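Right then, a few of you asked how a firm our size ends up budgeting for robot arms, so I've made a cup of tea and I'm going to try and put it all down in one go. It may ramble a bit, sorry in advance!

We're a small packing and repairs outfit in Bundon. Up to now our idea of automation has been a good tape dispenser and the radio on. But the spring orders keep growing and the bench we've got can't keep up with the returns, let alone the new stock.

So in April I sat down with Abílio Antunes, who does our books and has the patience of a saint, and we wrote out what we'd want a pair of small arms to do. Opening boxes. Taking one thing out. Closing the box again. That was the whole list and I'm still rather proud of how short we kept it.

First lesson, and I wish I'd had it sooner: the arms are the bit everyone quotes you for and the rest creeps up on you. Mounting plates, power supplies, spare fingers for the grippers, cables, a decent cloth for the bench so things don't skid about. Abílio started a separate sheet for "bits" and it's now longer than the main one.

Prelholm quoted us 1603 for the pair, grippers included, which made me sit up because I'd braced myself for a good deal worse. Tamayo came in higher but with a proper support line, and when I rang them the chap on the phone was so kind and so thorough that I very nearly said yes on the spot.

Abílio made me put 400 aside for spares before I was allowed to spend a penny on anything else. Small servos wear out, he says, and you want the new one in the drawer already (he's a drawer person, you should see his desk). I grumbled and then I agreed with him.

We've also put down 50 for cloths, tape and boxes to practise on, and I've asked everybody to stop flattening the cardboard, please, we want it!

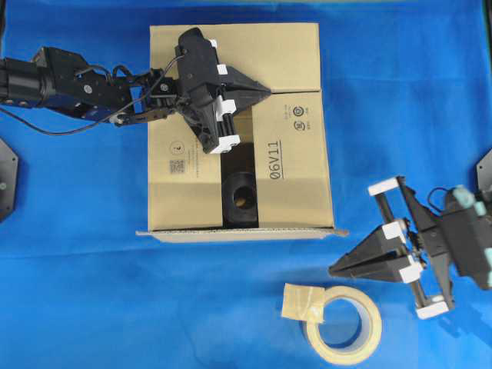
The other thing to plan for is people's time, and I'd badly underestimated it. I put down 40 hours for setting up and learning, and Harnden, who lent us their planning sheet, very gently suggested I double it. They've been through all this with their own packing line so I've taken the hint and moved a few jobs into May.

Still to decide: whether we pay for the longer warranty, and whether a second bench comes out of this year's money or next. If you've bought small arms for a workshop like ours, do tell me what you forgot to budget for, I'd love to add it to the bits sheet before Abílio closes it.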